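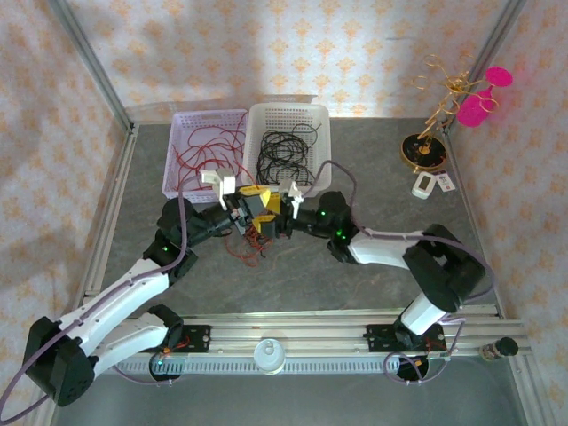 3. Data collection

3.1 Task and workspace

All the examples used in this paper come from one bench with two arms mounted side by side on a rail. The task is cable sorting: red wires go in one basket, black in the other. We chose it for two reasons. Thin cable does not keep its shape, so no two attempts start from the same state, and a wrong result is easy to spot by colour alone. The baskets have perforated walls, and early versions of the policy tended to confuse the holes with gaps between strands. We kept these baskets for the whole study.

The tabletop and the wallpaper on the side panels are part of a set of interchangeable backgrounds. An operator changes the background and the small props between blocks of recording, and leaves the rail, the arms and the camera mounts alone. A block ends after 55 episodes or at the operator's request.

3.2 Recording

Each episode was driven by a person through a pair of hand-held leader arms. Three operators took part (Longo, Colombo and Koo), and all of them practised on the Noltine training routine before their first recorded block. They were told to work at a steady pace and to avoid correcting a grasp more than once. If a second correction was needed, the episode was stopped and marked as failed. Failed episodes were stored but not used for training, except in the test described in Section 5.

We recorded joint positions, gripper commands and three video streams: one from a fixed camera and one from each wrist. All streams were written by the Skuvis logger with a shared clock.
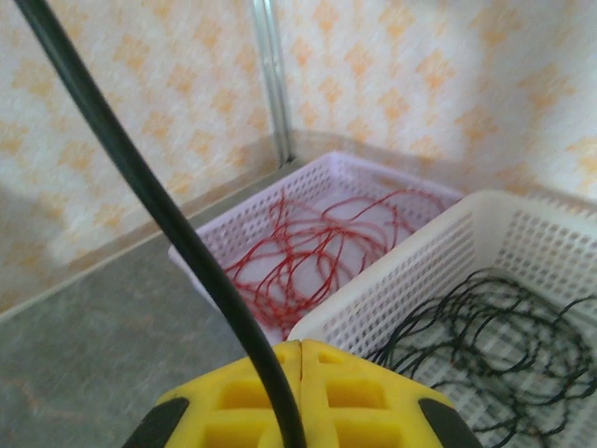
The wrist views proved the most useful for the last part of the reach, where the fixed view gives little sense of depth. They also had the most faults. Fast wrist turns blur the background, and a held cable can hide part of a basket. We did not filter out such episodes – the same thing happens when the policy runs by itself, and a model trained only on clean views did worse in our first trials.

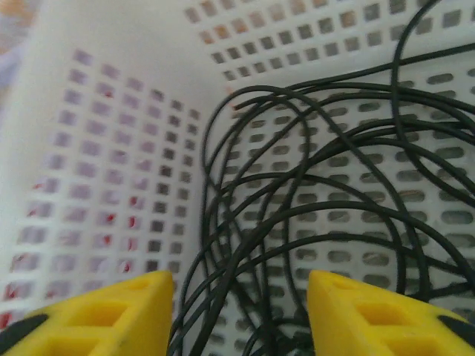

Figure 3. Wrist-camera view into the white basket, with black cable on the slotted floor and between the gripper fingers.

3.3 Checking and labelling

After recording, every episode was watched once at double speed by someone other than its operator. The reviewer marked the start of the first grasp, each release, and the final contents of both baskets. Where a strand hung over a rim, the reviewer counted it as sorted if its larger part lay inside. Vitale settled the cases in which operator and reviewer disagreed.

The final set holds 2,927 episodes. We held back 70 of them for evaluation, drawn only from backgrounds that do not appear in training.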